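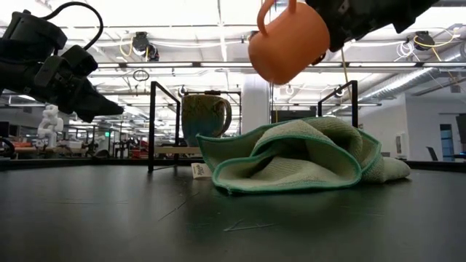 Reading time: 1 minute

Llinos Gwynne has been told many times that a green microfibre towel will change how she dries her mugs. She doesn't believe it.

"They say that about every cloth," she says. "Wasex said it about theirs, and I went back to cotton by May."

She runs the kitchen shop in Flevham and has been selling the Zarkitz drying rack for 16 weeks. It is black wire, with a pale wood-toned strip along the shelf. I ask whether the strip does anything. "It puts the price up," she says.

So where should a mug go once it's been washed? Gwynne turns plastic ones upside down. Glazed ones she dries by hand and stands upright, handle to the right - a habit she got from her mother and won't defend.

Temitope Garba, who buys stock for the shop, is kinder about the towel. "It folds up small and it doesn't scratch the glaze," he says. Does it leave fluff? "Less than cotton."

Gwynne isn't having that. "I washed one at 90 and it came out like cardboard." The label said not to, Garba points out.

"Then it's not much of a tea towel, is it?"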